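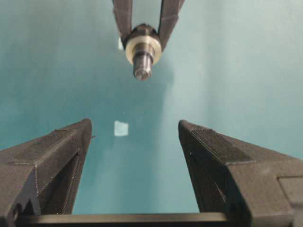

5 min read

Section 4. Laying the bench cloth

This section covers the Prandov cloth as supplied with the Nevero bench. If you bought the cloth separately, check the size on the packing label before you start. The standard cloth is 2,000 mm long and 1,210 mm wide, and fits the standard top with an overhang at the front.

4.1 Before you start

Clear the bench top completely. Wipe it with a damp rag and let it dry. Run your hand over the surface and remove any grit, dried glue or burrs. Anything left under the cloth will show through as a bump, and small round parts will roll away from it.

You will need:
- the cloth
- the clips from bag C
- a lint roller
- a steam iron set to low (optional)

CAUTION: Do not lay the cloth over a bench top that is still damp. The dye can transfer to unsealed wood.

4.2 Laying the cloth

1. Unfold the cloth on a clean floor or a second table. Find the sewn label. The side with the label is the underside.
2. Lift the cloth by its two back corners and set the back edge against the rear of the bench top.
3. Let the cloth fall forward. Do not drag it.
4. Smooth it from the center out to the left and right edges with flat hands.
5. Check the front edge. It should hang 200 mm below the top along the full width.
6. Fit the back clips first, starting in the middle and working outward. Then fit the side clips.
7. Smooth the cloth again before you fit the front clips.

Note: The pack holds 12 clips. If you use the bench against a wall, put the back clips on before you push it into place.

CAUTION: Keep your fingers clear of the clip hinge. The spring is strong and the edge is not rounded.

4.3 Creases

A new cloth will have fold lines from packing. Most of them relax within a few days. To remove one sooner, take the cloth off the bench and iron it from the underside on low, with a thin cotton towel between the iron and the fabric. Do not iron the cloth on the bench top. 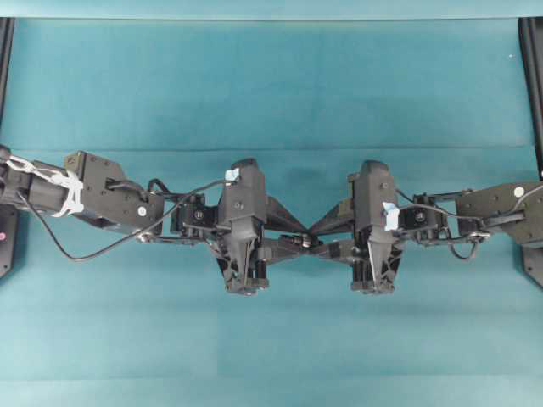 Does the cloth have to be perfectly smooth before I can work on it?

Soft wrinkles are fine for most jobs. Smooth out any that stand up enough to stop a small part from lying flat, and check for them again whenever you move the clips.

4.4 Working with small parts on the cloth

Put only the parts for the current step on the cloth. Keep the rest in their tray or bag, off to one side and away from your sleeves.

Short cylindrical parts such as pins, bushings and spacers should be laid on their sides, at right angles to the front edge. When standing a part on end, press the cloth down with two fingers first, then set the part between them. Turned parts with a narrow base should go in a tray.

If you drop something and don't hear it land, look along the front overhang before you look on the floor. Then lift the loose edge slowly. Do not shake the cloth to find a part.

CAUTION: Never cut, drill or solder directly on the cloth. Use a hard mat on top of it.

4.5 Daily care

1. Return all parts to their trays.
2. Go over the cloth with the lint roller, back to front.
3. Look for white specks. These are usually thread ends or plastic dust. Pick off what the roller leaves behind.
4. Dab any oil with a dry paper towel. Do not rub.
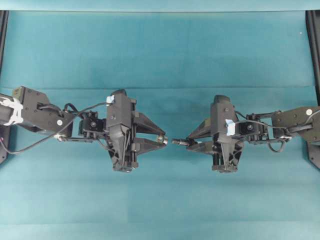
Fig. 4-3. Teal cloth with soft wrinkles and a faint crease across the width.

4.6 Washing and storage

Wash cold with a mild detergent, with nothing else in the machine for the first wash. Hang to dry. Do not tumble dry or bleach.

Store the cloth rolled on its tube. If it must be folded, fold it along a different line each time. Uneven color after several washes is normal and does not affect use.

Replacement cloths and clips are ordered through Psarras. Quote the number on the sewn label, not the one on the bench leg.

Continue to Section 5, Trays and dividers.

Comments (3)

Fotini Lazaridis
Step 6 should say how far apart the clips go. I spaced mine evenly and the corners still came loose. Ended up moving two closer to each corner and it has held since April.

benchside_k
Can confirm on the iron. I used medium and now have a shiny patch right in the middle.

Aliki Nikolaidis
Does anyone know if the Cinness clips fit this top? I lost a few of the originals and would like to pick some up locally instead of waiting on an order.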